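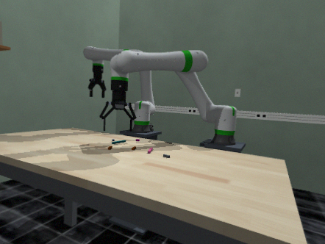 Umar wants to know whether a robot arm ever gets tired. It doesn't get tired the way you do after running, but parts of it do wear, and somebody has to look after them.

Machines and Makers > How Things Are Kept Going

2018-10-08
By Sota Tsuji

A robot arm is built a bit like your own. It has a shoulder near the bottom, an elbow in the middle and a wrist near the end. Each of these is called a joint. Inside each joint is a motor to turn it, and a sensor that tells the computer how far it has turned.

Two white arms with green bands can stand side by side behind one table and share the work on it. We call our pair Iro and Cordier. They are the same kind of arm, so anything you learn about one is true of the other. Each one stands on its own plate and has its own gripper. A gripper is the robot's hand, and this sort has just two fingers.

Starting the day

The first job is to look, with the power off. Is anything lying where the arm will swing? Is a cable pinched? Are the bolts at the base tight? A loose bolt lets the whole arm rock a tiny amount, and a tiny amount at the shoulder becomes a bigger amount at the fingertips. You can try this with a ruler. Hold one end, move your hand a little and watch the far end.

Next the arm is switched on and sent to its home position. Home is a pose the computer knows very well. If the arm stops a little to one side of it, something needs checking before any work begins.

Looking after the fingers

Fingers touch things all day, so they get dirty and worn first. They are wiped with a soft cloth. Then the gripper is opened wide and closed slowly, and the person in charge watches to see that both fingers meet in the middle. If one finger is bent, the gripper will push small things sideways when it should be picking them up.

After 1000 grips we take the fingers off and look at the tips under a magnifying glass. If they are smooth where they used to be rough, new ones go on. The job takes 5 minutes when all the screws behave.

The picking test

Small blocks and sticks in different colours are scattered on the tabletop. A thin stick is harder to hold than a chunky block, and a piece lying at an angle means the wrist has to turn before the fingers close. The gripper points straight down and comes at each piece from above.

We run 70 picks. Dropped pieces are written in a notebook, with the colour and the place on the table. If the drops are all in one corner, the arm may have the wrong idea of where the table is, and it has to be taught again. If they happen everywhere, we go back to the fingers.

Two arms, one table

Iro and Cordier must not bump into each other. The computer keeps a map of the space each arm is using, and one waits while the other crosses. When an arm has been repaired, we try the crossing at very slow speed first, with a hand near the stop button.

In February Cordier began to make a clicking noise at the elbow. A seal had worn out and let dust in. The new seal cost very little, but the joint had to be opened, cleaned, closed and tested before the arm could work again.

Words to know

Joint: a place where the arm bends or turns.
Gripper: the part that picks things up.
Home position: the pose an arm goes to before it starts.
Seal: a ring that keeps dust out and grease in.

Pumska Pages for Young Readers | Contact us | Back to top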